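The Long Tail of a Short Word

Speech in a furnished living room fades almost as soon as it is spoken. In many rented workrooms it does not. A consonant leaves the speaker, strikes glass, plaster and floor, and arrives at the listener several times over. The early copies help, as the ear folds them into the original sound and hears a slightly louder voice. The late copies land on top of the next syllable and mask it.

Acousticians describe this with reverberation time, the interval a sound takes to fall by 60 decibels after its source stops. The quantity depends mainly on two things: the volume of the room and the total absorption of everything inside it. Double the absorption and the time is cut in half. The formula is more than a century old and fits on one line, yet it is still missing from most of the paperwork that accompanies an office fit-out.

Norkel, a document services firm in Gundness, met the problem after moving into the second floor of a former dry goods warehouse. Its main room encloses 176 cubic meters. The previous tenant had left carpet, a sagging tile ceiling and heavy drapes. The landlord removed all three before handover, and the leasing sheet listed the result as an improvement.

"We had complaints by the first Sunday shift," says Apinya Kamolrat, who manages the premises. "Staff asked for the heating fan to be fixed. The fan was within its rating. They were hearing it more than once."

A measurement put the mid-frequency reverberation time at two seconds. That figure suits a small recital hall. For a room in which people hold conversations, most design guides ask for well under one.

The materials explain it. A surface is given an absorption coefficient between zero, where all sound is reflected, and one, where none is. Sealed hard flooring sits very near zero at speech frequencies. So do painted plaster, window glass and most tabletops. A worktable is small compared with a ceiling, but it is close to the mouth and the ear, and its reflection is early and strong. 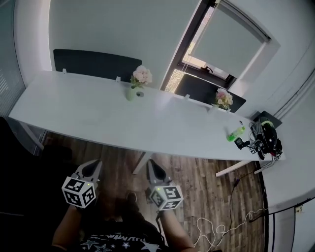
A long white table and plank flooring with a wood look.

Carpet is the usual first remedy and often a poor one. Thin commercial carpet glued to a slab absorbs high frequencies reasonably well and low ones hardly at all. Installed alone, it removes the brightness of a room and leaves the boom. Vowels carry most of their energy low in the spectrum and consonants carry theirs high, so a carpeted room with no other treatment may sound quieter while becoming no easier to understand.

Carpet does reduce impact noise. Chair legs, heels and dropped objects put energy straight into the floor, and a soft layer limits it at the source. Where a hard floor has to stay for cleaning or rolling loads, felt pads on the furniture and a resilient underlayer do part of the same job. The underlayer has to go in before the planks, and it is frequently deleted from the budget.
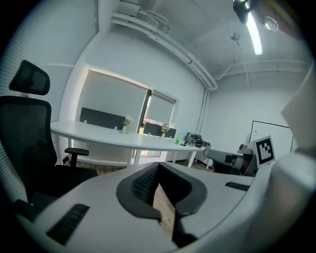
Smooth housing, dark mesh and a strip of warm brown floor.

Kevin Alvarado, a consultant who has surveyed the Bretivis buildings on the same street, prefers to start overhead. "The ceiling is the largest surface nobody leans a cabinet against," he says. "You can treat all of it, and it stays treated."

Position matters as much as area. Two parallel hard walls produce flutter echo, a rapid buzz heard after a hand clap, and a modest amount of absorber on one of them will suppress it. The same amount placed behind a row of shelving may do very little. Mounting also changes performance. A porous panel works by friction as air moves through it, and air against a rigid wall barely moves. Spacing the panel off the wall puts it where the motion is greater and extends its useful range downward.

Norkel chose a pressed felt product from Van Loon, hung below the slab with an air gap. The data sheet shows good absorption through the speech range and a steep drop below 200 hertz. Alvarado calls that shape typical of thin felt and no cause for rejection, provided the buyer has read the graph. The single-number rating printed on the box is an average and conceals it.

Decoration is the other thing tenants tend to overestimate. Curtains can be effective if they are heavy and hung in deep folds. 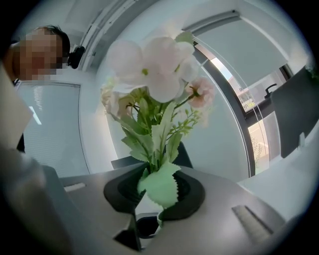

Plants, real or artificial, absorb little in the quantities a workplace is likely to hold. Their leaves scatter some high-frequency sound, an effect that can be measured in a test chamber with a great deal of foliage and is difficult to detect in an ordinary room. Framed prints behind glass behave like the wall they cover. Bookshelves with uneven contents scatter sound usefully and absorb a moderate share of it.

People absorb sound too. A clothed adult is a better absorber than many products sold for the purpose, and a room measured empty will always give a longer time than the same room in use. Surveyors note the occupancy for this reason. At Norkel the second reading was taken with the room vacant, the same condition as the first, so that the two could be compared.

It came in below one second. The fan has not been touched. Kamolrat has since asked for the stairwell to be measured, and the landlord has agreed to pay for the survey but not yet for the panels.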